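Open day at the Nurmi textile works, Judalberg

The Nurmi works opened its doors on 2021-10-19 and I went along on the early tour. The mill sits at the top end of Judalberg, a short walk uphill from the station. Entry was free, but you had to book, and there were 41 of us in the group.

We began in the yarn store and went on to the knitting hall, where the noise made most of the talk hard to follow. The dye house was better. Nurmi dyes its jersey in small lots and keeps a swatch of every shade, 463 of them at present, in drawers along one wall. Reds and pinks take up two full cabinets. The guide said they are the hardest to match from one lot to the next. 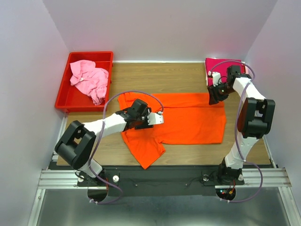
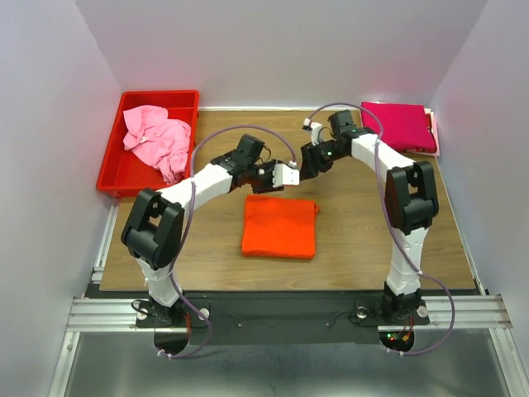
Pink cloth in a red tray, both times.

After the dye house we had coffee in the canteen and a short talk on washing. The advice was to wash jersey inside out at a low heat and dry it flat. Tavion Doucet disagreed about the drying, saying he had hung his shirts on a line by the hem for years and none of them had lost its shape. The guide said that was fine for light cotton but would pull a heavier knit. The mill shop stays open until four. The next open day is in June.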